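Notebook, May — flatbread filling, Gendell kitchen

Carried on with the leek and potato flatbreads for the Wuralby food day. Dough is the same as last time, 900 g strong flour to each batch, rested under a cloth until it stops springing back. Filling was too wet again. Leeks from Gallagher were very fresh and gave off a lot of water even after salting, so for the second batch I squeezed them in a tea towel and left out the milk. Much better. They rolled thin without tearing and the edges stayed shut in the pan.

Sinéad Quinlan tried both and preferred the second, but wants more white pepper. She also thinks the butter should go on after frying. I agree about the pepper. Will test the butter.

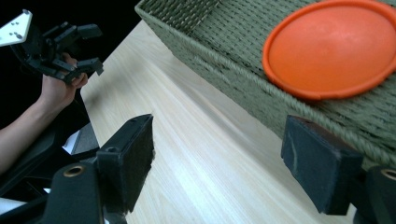
Holding them warm is still the weak point. Stacked on a plate they sweat and the bottom ones go limp within 8 minutes, before the last ones are out of the pan. Plistness suggested a rack in a low oven, which kept them dry but made the edges brittle. Next time I want to try something woven, like the big grey-green basket with the thick rope rim, lined with two cloths and with a third folded over the top. The braid should let some steam out at the sides. It would have to be a lining we can boil, as the butter gets everywhere.

Pan notes: the heavy one needs a full 2 minutes each side on medium. Higher than that and the outside spots before the potato is hot through. Wipe out the loose flour between breads or it burns and tastes bitter by the fourth.

Still to do:
Try half leek, half spring onion
Weigh the filling after squeezing, forgot today
Ask Gallagher if the smaller leeks are coming in
Butter before and after, same batch, side by side
More white pepper — write down how much this time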